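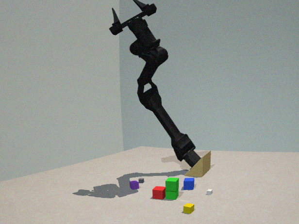
Start pose in the sim, arm on the wedge mount, fingers open. Opening post attachment.

Sim rules before real rules?
Forum: Small Arms & Benchtop Cells

tiltmount_greg
Posted 6/2/18

We're writing a house rulebook for sim work at Trirnow and I have been handed the pen, presumably as punishment. The scene up top is our stacking task. Colored cubes on the floor, arm mounted on an incline, a two-high green stack to knock over by mistake. My draft has 9 rules. The ones people are already yelling about:

Rule 2. Every scene starts from a written home pose, and the pose goes in the log.
Rule 4. Base tilt is recorded in the scene file. "It's on the wedge" doesn't count.
Rule 7. No policy goes to the bench arm until it has done 300 sim runs with joint limits and speed caps switched on.

Tell me what's dumb.

padlock_annie
Rule 7 is dumb. 300 of what? If the cubes always start in the same spots you've done one run 300 times and watched it with great patience. Say how much the start positions have to vary or drop the number.

tiltmount_greg
They get shuffled. Mostly. I'll write down what "mostly" means.

ozzbot
Rule 4 is the best thing in there. At Volier we moved an arm from a flat plate to an angled one and left gravity comp set for flat. It sagged toward the table like it had heard bad news. Two weeks of people retuning gains before anybody opened the mount config. Put the tilt in the file AND on a label stuck to the real mount.

feedrate
Disagree with the whole thing, sorry. A rulebook for simulated cubes. Nobody loses a finger in a renderer. Write rules for the bench, let people play in sim.

padlock_annie
@feedrate people copy what they did in sim straight to the bench, at 2 in the morning, with the caps still off. I have the dent in my cabinet to prove it.

feedrate
So rule one is "caps on at the bench." Enforce it in the controller and go home. You don't need the other eight.

ozzbot
The controller doesn't know the base is tilted unless you tell it, see my sad arm.

feedrate
Fine, two rules.

mrs_kinematics
Going back to the picture, since we have one. Two of those cubes are a lot smaller than the others, the dark gray one and the white one. Does your rulebook say anything about object size? The Prullard checklist we use makes you list the smallest and largest thing the gripper may be asked to pick, with the finger opening next to it. Catches a surprising amount of nonsense at review.

Also your home pose has the gripper pointing up, fingers wide. I'd want a line on why. Ours has to be clear of every object, and the first move out of it has to be slow.

tiltmount_greg
Size isn't in there. It is now, as rule 10, which ruins my nice single digit. The pose is there because it was there when I got the file. I'll write a better reason than that before review.

feedrate
Told you the list would grow.

gray_on_gray
One more and then I'll go away. Keep-out volumes. The arm leans over the blocks from that wedge, so the links can sweep the stack while the fingers are nowhere near it. We check collisions on every link against every object, including the ones it isn't supposed to touch. Zamudio (the planner, not the town) lets you turn that off per link to save time, and guess which box is always unticked.

ozzbot
the elbow

gray_on_gray
the elbow

padlock_annie
Seconding keep-outs. Still opposed to the 300. I'd take up to 300, stopping early on any link contact, and you have to read the log before you restart. Reading the log is the part everyone skips.

tiltmount_greg
Stopping on contact I like. "Up to" I don't, because I know exactly who in my group will decide that up to 300 includes four.

padlock_annie
Then put a floor under it. You're the one with the pen.

tiltmount_greg
Revised draft goes around in July. Rule 7 now says shuffled starts, seed logged, all links checked, stop on contact. feedrate, I'm printing you a copy with only your two rules on it.

feedrate
Laminate it please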